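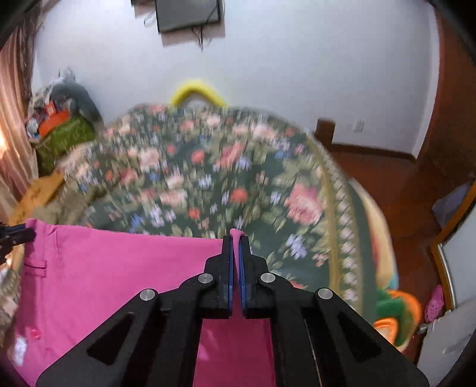 Front room, laundry day. Posting this one quick before the next load is done, so excuse the typing. If you're new, this is the Setosow house gallery, one room at a time, no styling, no candles moved in for the occasion. April 10, 2024, and yes the kitchen is still coming.

The rug is what people write in about so let's do that first. Oval, dark green, flowers all over it -- pink, red, white, some lavender -- and a pale yellow-green border. Got it at the Grando closing sale in October, rolled up at the back behind the garden chairs. Did not unroll it in the store. Drove home hoping.

It hides crumbs like you would not believe. Also hides small toys, which is less good in bare feet.

Everything gets folded on the floor in here. Tried the bed, tried the couch, and the piles just slide into each other and you start over. The rug is big enough to lay a thing out flat and you can sit down next to it.

The pink one is always last in the pile for some reason. Very bright, magenta realy, and it wrinkles if you so much as look at it. Smooth it with your hand, fold in half, half again, done. No ironing in this house before fall.

Washed it on its own the first 12 times. Now it goes in with the towels and so far no pink towels.

Floor is the reddish-brown wood with the dark baseboard. Came with the house and we nearly covered it with carpet, I have the quote from Jemon somewhere in the drawer. 1526 for this room and the hall. Glad we sat on that one. Sweep it, damp mop once a week, that's the entire routine.

Walls white. They were mustard. Two coats, then a third by the door becuase the mustard kept winning.

TV up on the wall, black, cables hanging down under it. There is a cover strip for the cables. It has been in a bag in the hall closet for 17 weeks and it's staying there until I find the right screws.

Kid corner is wherever the green, orange and yellow thing ends up. Today that's half on the rug. It gets pushed to the wall at night and by breakfast it is back in the middle, so I've stopped fighting it.

One pink clog. These are the slip-on-and-run-to-the-mailbox shoes and they live on the floor in here, not in the hall with the rest. There's a shoe rack with 14 spots. Full of coats.

White and wood over on the other side, with a gray-blue cloth draped there. That's the spot where cloths wait. Not clean pile, not dirty pile -- the other pile. Every house has to have one, I think.

Still to do in here: rug pad (it creeps toward the door if you vacuum in one direction only), a basket with a lid for the toys, a longer curtain. Want to paint the wood door frame and keep getting talked out of it. Opinions welcome, but I've heard "leave it" plenty now.

Hall is next if the light's any good. Dryer just buzzed, gotta go.

Recent galleries
Back porch before the rain
The Văn shelves, finally up
Linen closet, top to bottom
Upstairs bath, new hooks
Grando sale finds, part 2
Kids' room after the big sort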